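Lindbridge library to close for five weeks for roof work
9/14/18 - Staff report
12 shares | 3 comments

The Lindbridge branch library will close for five weeks starting in December so that crews can replace the roof over the reading room and the children's area.

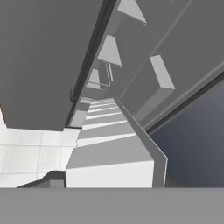

The city approved the work on a 5-2 vote after two winters of leaks. The contractor is Hedegaard Roofing, which also did the roof on the Tirer Street fire station. The job covers the main building only - the garage and the book drop shelter will be left as they are.

Holds will move to the Tirer Street branch during the closure. Anyone who wants to pick up somewhere else can change the location online or by phone before the closing date. Books already checked out will not come due until the library opens again, and no late fees will be charged for that period.

The 68 computer class seats planned for the month have been moved to the Vutus Community Center. People already signed up keep their place and will get a letter with the new room and start time. Story time will also be held at Vutus, at its usual hour.

The meeting room will be closed along with the rest of the building. Groups with a booking can ask for a refund or a later date.

The outside book drop will stay open and will be emptied every morning at 7. Donations will not be accepted until the work is done - the library has no dry place to store them.

Comments (3)

mapleside: Glad to see this. The buckets by the large print shelves have been there forever.

R. in Lindbridge: Will the Tirer Street branch stay open later? Parking there is bad after school.

oldbookbag: Please fix the heat while you're at it.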